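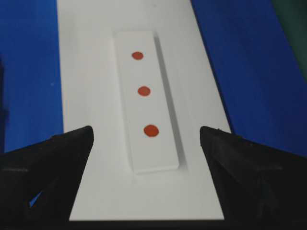
So I finally closed my old bank account. I opened it when I was in college, mostly because they were giving out a free duffel bag, and I kept it for way too long out of pure laziness. The duffel bag lost its zipper years ago. The account hung on until this July.

What got me moving was the monthly fee. Olanside used to waive it if you kept 1000 dollars in checking, and then they sent one of those "we're updating your agreement" emails that I archived without reading. A few months later I was scrolling through my statements looking for a dentist payment and there it was, a maintenance charge, sitting under my grocery runs like it had always lived there. I went back and dug up the email. Sure enough, paragraph five or so, the waiver now needed a direct deposit too, and my paycheck had been going to my other account at Wundden since I changed jobs.

I'm not even that mad about it (okay, I was mad for an evening). They did tell me. I just didn't look.

Anyway, I figured closing it would take one phone call. It took 2, plus a trip to the branch, plus a lot of poking around in menus. If you're thinking of doing the same, let me save you some of the poking.

First I made a list of everything that pulled money out of the account. I thought it was going to be three things. It was a lot more than three things! The water bill, the renters insurance, a cloud storage plan I'd forgotten I had, and a yearly payment to Plastel for my phone warranty that only shows up once every spring. That last one I only caught because I downloaded a full year of statements and went through them with a highlighter, like my mother would have. If you only look back a month or two you'll miss the yearly stuff.

Then I moved them one at a time. Most companies let you swap the account number on their website in a couple of minutes. The water company wanted a paper form with a voided check, and I have not owned a checkbook in I don't know how long, so I ended up printing a letter from Wundden's site that has the routing number on it. They took it, no questions.

I left 50 dollars in the old account for one more billing cycle in case I'd missed something. I had! The gym in the Nikolaidis building, where I get a punch card refilled automatically, came through on the very last week. I was so glad I'd waited.

Now the phone call. The first person was perfectly nice and told me it was done. It was not done. I logged in the next morning and everything was still there, balance and all, because there was a tiny savings account attached that I had to close first. I'd opened it for a vacation I never took, and it had 5 dollars and 33 cents in it. So if anyone asks, I have an extra $5.33 for Portugal.

The second call sorted out the savings part, but by then they wanted a signature for the checking side, so off I went to the branch at lunchtime. There was one teller and a long line and a bowl of those strawberry candies in the crinkly wrappers. I signed a screen with my finger, it looked nothing like my name, and she handed me a check for what was left.

I asked for the closing confirmation in writing, and I'd really push you to do that too. She had to go in the back and find out how to print it, but she did it, and it's in my file drawer now with the last year of statements. I also saved all the older statements as PDFs before I lost my login. You can request them later but they charge per page, at least according to the fee sheet on the counter.

Next up is my old retirement account from two jobs ago. I've got the paperwork on the kitchen table and I keep putting my coffee on it. If any of you have done one of those rollovers and have tips, put them in the comments, I'll take whatever you've got.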